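5 Folding and putting away

This section covers long-sleeved tops, tunics and blouses stored in the Willeo drawer set or the Stosholm under-bed box. For trousers and skirts, see section 6. For bed linen, see section 7.

5.1 Before you fold

Use a flat surface at least as wide as the garment with its sleeves folded in. A made bed will do. A quilted cover is better than a smooth one, as the cloth slides less while you work.

Fasten any buttons and close any zips. Empty the pockets. Check the care label if the garment has been washed for the first time, and leave it on the rail overnight if the seams still feel damp.

Caution: Do not put damp clothing in the Stosholm box. The lid closes tightly and the box has no vents.

5.2 Folding a long-sleeved top

1. Lay the garment flat and smooth it from the middle towards the sides. On a printed fabric, look for creases by feel, since a large pattern hides them.

2. Bring the left side in towards the middle, with its sleeve. Turn the sleeve back on itself so that it lies straight down the length of the body and does not stick out past the fold.

3. Do the same on the right. The two folded sides should leave the neckline clear.

4. Run your hand down each outer edge. A thick edge means the sleeve has bunched inside the fold. Open it and lay the sleeve again.

5. Fold the bottom hem up to the middle, then fold once more to just below the neckline. For the shallow Willeo drawer, fold in thirds instead.

6. Turn the garment over if you want the front to show in the drawer.

Note: If the garment is lined, pull the lining straight at the neck before step 2. A twisted lining makes a lump that gets worse with each fold.

5.3 Ruffles, lace and trimmed necklines

Keep the neckline outside every fold. A ruffle that has been pressed flat for a season will need steaming, and some never stand up properly again.

Where there is lace or appliqué across the chest, place a sheet of plain tissue over it before you make the last fold. Tissue with printing on it can mark pale cloth. Store these garments at the top of the pile -- never underneath jumpers or denim.

Trim off loose threads with scissors. Do not pull them. If the edge of a ruffle has begun to fray, put the garment aside for mending, as more handling will only open it further.

5.4 Filling the drawer or box

1. Fit the Pryor dividers first, with the slots facing the back.

2. Stand folded tops on edge, fold uppermost. Lay trimmed or lined tops flat in the end section.

3. Stop when you can still slide a flat hand between the garments and the divider.

4. Close the drawer slowly the first time. If it catches, take out the last garment and try again.

Caution: The dividers will bow if the drawer is overfilled. Replacement dividers are sold in pairs, part number 656. The longer pair for the Stosholm box is part number 1620.

5.5 Looking after stored clothes

Take everything out twice a year, in May and again before the heating goes on. Shake each garment, fold it along different lines and put it back. Old fold lines left in place for a long time can fade, and on bright colours the change shows.

Fallo cedar blocks may be used in either unit. Keep them in the corner tray and away from the fabric. Sand them lightly when the smell has gone. 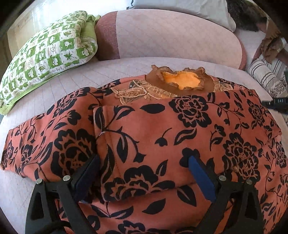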